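Print this entry | E-mail this entry
Filed under: Bench Notes > Dyes & Color

Notebook, June, started 7:40 a.m.

Third madder bath and I am so happy with this one! Skeins came out a proper brick red, the color I've been chasing since the Katene wool arrived. The first two baths both went brown on me and I'm now sure it was the heat. I let bath two creep up to a simmer while I was labeling jars, and madder will not forgive that. This time I kept the lid off, stood over it, and pulled the pot off the burner every time the thermometer got near 160 F.

Recipe as done, so I can repeat it: 945 g of dry wool, alum mordant overnight, rinsed once. 434 g of ground root from the Haststead sack (the older one, with the torn label). Root soaked in cold water first and strained through the old curtain. Pinch of chalk in the bath. The tap water at Hitedcombe is very soft and I think that was half the trouble last year. An hour coming up to heat, an hour holding, then left in the pot to cool until after lunch.

Wet skeins looked almost orange, which gave me a scare, but they darkened as they dried. One tie was too tight and there's a pale band on skein four. Kind of pretty, so I'm keeping it for fringe.

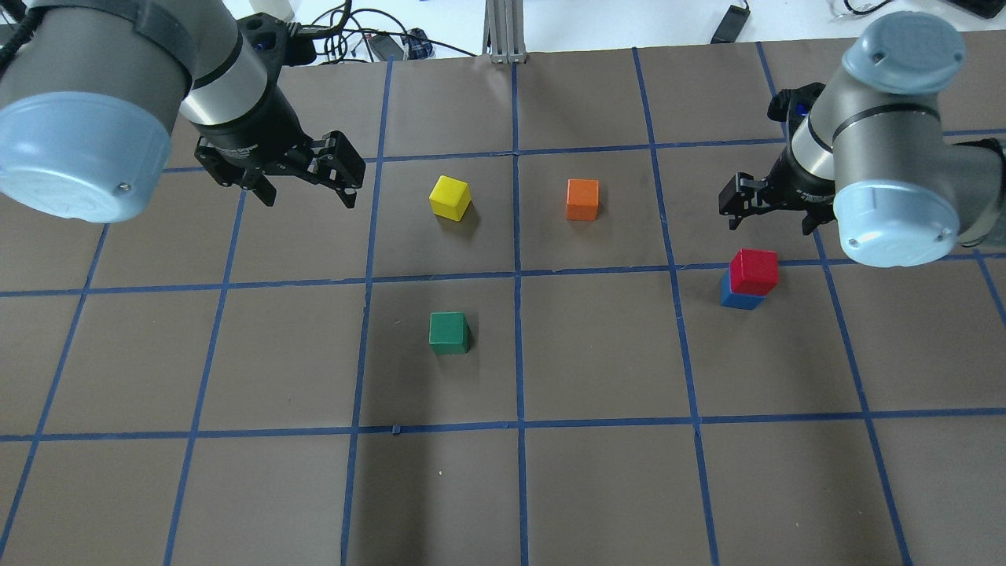
Exhaust bath: far too much color left to pour away, so I threw in the handspun scraps and got a soft coral, then a peach on the second go. The peach is lovely next to the weld yellow from last month. Somebody please remind me to try a weld overdye on the coral, I bet it makes a fantastic apricot.

Compared everything with the old sample cards. The 1990 madder card has hardly faded at all, even though it hung near the window for years. The 2000 card, same root supplier according to the note on the back, has gone noticeably pinker. No mordant weight written on either one, argh. I'm writing mine on every card from now on, in pencil, since the pen on the old ones has bled.

Iron test: one small skein dipped in a weak iron bath for two minutes. Gorgeous dusty plum! Left a second one in for five and it went flat and muddy, and the wool feels rough. Two minutes is plenty.

To do:
- order more alum, the Plokoro tub is down to the last scoop
- scrub the iron pot and keep it AWAY from the madder pot
- light test strips in the south window, half covered with card
- try the cotton tape with tannin first

4:15 p.m. Skeins all dry now. Skein two is a hair darker than the rest, must have been sitting at the bottom against the root dust. Strain twice next time.

Comments (3) | Shares (11)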